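"The arm did exactly what we told it to": a lab engineer on the fault that stopped a pushing study

The engineer who runs the test cell at Orent asked not to be named, since the company's own write-up is still going through review. She was happy to talk about the fault itself, which cost her group most of January and, in her words, "two rods and a good board."

The job was simple on paper. An arm with a plain rod on the end pushes shape blocks across a wooden board. It has no fingers and can't pick anything up. A person types an instruction, such as moving a star next to a cube, and the software works out the pushes. The group had planned 443 runs and had finished 222 of them when the arm drove the rod into the board.

"It was two in the afternoon and I was standing right there," she said. "The tip was supposed to come down and stop just above the wood. It kept going. You heard the board creak, then the rod bent, and then the force limit finally tripped."

The limit should have tripped sooner. It had been raised the month before, when heavier blocks were being tried, and the value was never put back. She calls that the safety matter. The reason the arm went too low in the first place was something else, and it took much longer to find.
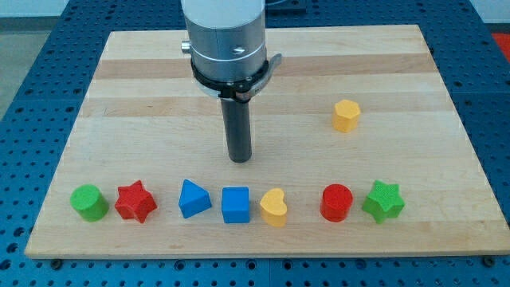

Their first guess was the board. Wood moves with the seasons, and the heating had been on for weeks. They measured it in nine places and found nothing that would explain the crash. The second guess was the software from Briven, which plans the pushes. That took eight days to rule out.

"We blamed them in writing," she said. "I had to send an apology."

The actual cause was the clamp that holds the rod. Under side load it let the rod slide down a little with each hard push. No single run moved it enough to notice. The software still believed the rod was the length it had been on the first morning, so every approach came in slightly lower than the one before. By the end the tip had been brushing the wood for days.

"There were marks," she said. "Faint lines in the grain. I'd seen them and thought the blocks were doing it."

They went back through the logs and found that the last 83 runs before the crash showed extra drag on the arm. Those runs have been thrown out. A few people in the group wanted to keep some of them, on the grounds that the blocks had ended up in the right places. She said no.

The repair was cheap. The machine shop at Begović cut a new rod with a shoulder on it, so it can't travel in the clamp, and the group now touches the tip to a gauge before each session and writes down the reading. The force limit is locked behind a password, and a change to it shows up on the screen in red until somebody sets it back.

Nobody was hurt. She brought this up herself and didn't seem to take much comfort in it. The rule had been that a person could reach in to reset blocks while the arm was paused above the board, and people did that many times a day with the limit set far too high.

"If it had come down on a hand, I don't know what that limit would have done for you," she said. "So now it's power off, then reach. It adds time to every reset — people complain about it, and they can keep complaining."

The runs have started over from the first one, with a new board and the same set of instructions. A second cell at the Joneten site uses the same kind of clamp, and she has sent them drawings for the shouldered rod. When we spoke, they hadn't fitted it yet.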